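**Flasmont Reading Rooms – progress report to the Bustetti Fund**
2021-06-25

This report covers the second stage of the grant. The first stage report went in last October and nothing in it needs correcting.

**Catalog**

The card catalog at the Vörös Street branch is being moved to the Ovum system. The local history section is finished: 304 titles entered, 47 of them not listed in the old drawers at all. Fiction is next. We had planned to start it in spring, but the branch was closed to staff for longer than we expected and the work slipped.

Duplicate records are still a problem. Ovum treats a change in punctuation as a new title, so each batch has to be checked by hand before it goes live. The supplier has promised a fix but gave no date.

**Opening hours**

The branch is open again four days a week. Evening hours are not back yet – we would need one more part-time post to cover them, and that is outside this grant.

**Spending**

Shelving came in under budget. Scanning cost more than planned, mostly for the oversize maps, which went to an outside shop. The two nearly cancel out. We ask to move the small amount left over into supplies: labels, book tape, sticky notes and archive boxes.
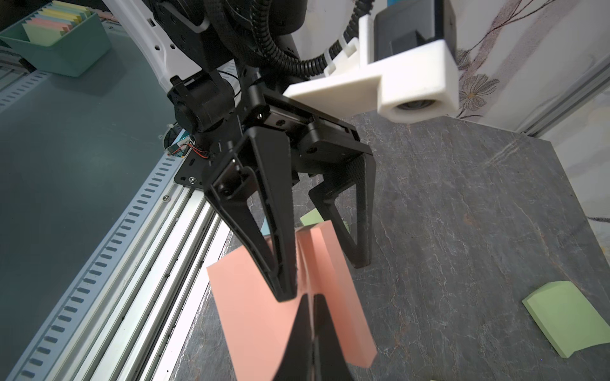
*Pink sticky notes.*

**Next steps**

- Enter the first 12 bays of fiction
- Replace the 10 worst reading chairs
- Get a second quote for the front window – the first one left out the frame
- Send the fund a full list of the local history titles

The next report will cover fiction and the final spending figures.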